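Vostdale Community Hall: Kitchen and Back Rooms Walk-Through, with Comments
Completed Feb 23, 2019 by Wendy Bickerstaff. Second reader: Hanna Urbańczyk.

Marks used: OK, FIX, WATCH. Anything marked FIX gets a name next to it before the sheet goes back in the drawer. Last year's sheet went back in the drawer without names and the drawer has looked after it very well.

1. EXITS

Front doors open outward, full width: OK
Side door opens without a key: OK
Comment: It opens with a shoulder. I have passed it because the shoulder was mine and I am not large. Hinges want oil.

Back corridor clear: FIX (Wendy)
Comment: Stacked chairs again. The sign reading NO CHAIRS was behind the chairs.

Exit signs lit: OK
Comment: The one by the stage hums in B flat. The choir has asked us to leave it alone.

2. FIRE

Extinguisher, kitchen, on its bracket, gauge in the green: OK
Extinguisher, hall: WATCH
Comment: In date until May. It was also holding the cloakroom door open. Returned to bracket, and a rubber wedge put in its place.

Fire blanket within reach of the stove: FIX (Hanna)
Comment: It hangs directly over the back burners, so you would need to be on fire already to get to it. Move to the wall by the light switch.

Smoke alarm tested: OK
Comment: Very much OK. Apologies to the toddler group.

3. ELECTRICAL

Cords free of damage: FIX (Wendy)
Comment: The Vindau coffee urn has tape on its cord, and the tape has tape on it. Unplugged and labeled. Please do not take the label off because you would like coffee. I would like coffee too.

Outlets near sink have working test buttons: OK
Power strips not chained together: WATCH
Comment: One strip plugged into another strip under the stage. I separated them. They have been found together before.

4. FOOD AND COLD STORAGE

Refrigerator at or below 40 degrees: OK
Comment: 40 exactly. The thermometer lives on the middle shelf and is not a souvenir.

Opened food dated: FIX (all groups)
Comment: There is a tub marked "Tuesday-ish soup," with the day crossed out and no other day put in. Gone now. I won't be describing it.
HU: Striking the name of the day from the official copy would have been kinder to the soup.

Cutting boards free of deep grooves: FIX (Hanna)
Comment: Replace 2. The green one could be planted.

5. WASTE AND SMALL BINS

Large bins emptied after each booking: OK
Tabletop bins have a liner in place before use: WATCH
Comment: Bag goes in, top of the bag folds down over the rim, and then the scraps go in. In that order. A bare bin used for tea bags has to be scrubbed by someone, and I have a fair idea who. Anything already sitting in the bottom comes out before the bag goes in.

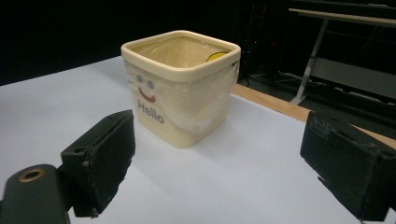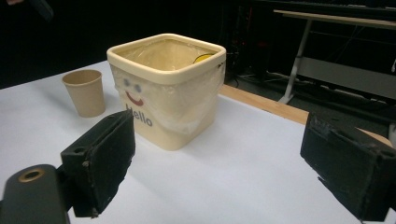
Tabletop bin with the smile: no liner in the first photo, clear liner folded over the rim in the second.

Bin lids close: OK
Comment: Except the tall one outside, which has been leaned on by a vehicle. Bloxham Hauling says it is still a bin.

Recycling free of food: WATCH
Comment: A pizza box with two slices in it is lunch. Please finish it or throw it out.

6. FLOORS AND STEPS

Mats flat, corners down: FIX (Wendy)
Comment: The entry mat has one corner that has wanted to be free for years. Buying grip strips.

Stage steps, nosing secure: OK
Handrail tight: WATCH
Comment: Wobbles at the top. Tightened by hand, to be done properly with a tool and a person who owns one.

Ladder stored flat and locked: OK
Comment: Locked so well that it took 9 keys to unlock it. Eight of these keys open nothing. I have put them back on the ring, as is the custom.

7. FIRST AID

Kit present and sealed: FIX (Hanna)
Comment: Present. Not sealed. It contains one bandage, an eye patch and a great many safety pins, so we are ready for a small pirate. Restock from the list taped inside the lid.

Incident book and pen together: OK
Comment: The pen is on a string. The string is new. Let's all try to be better than the last string.

REPAIRS AND MONEY

Estimate for the handrail, blanket hook, mat strips and first aid stock comes to $340. A new urn is extra and I have left it off so that this sheet would be read to the end.

Second reader's note (HU): Agree with all marks except the side door, which I would put at WATCH. I tried it after Wendy and needed a run-up.

Next walk-through to be done before the Komamham Players move their scenery in. Sheet to be kept on the clipboard by the kitchen door. Not the drawer.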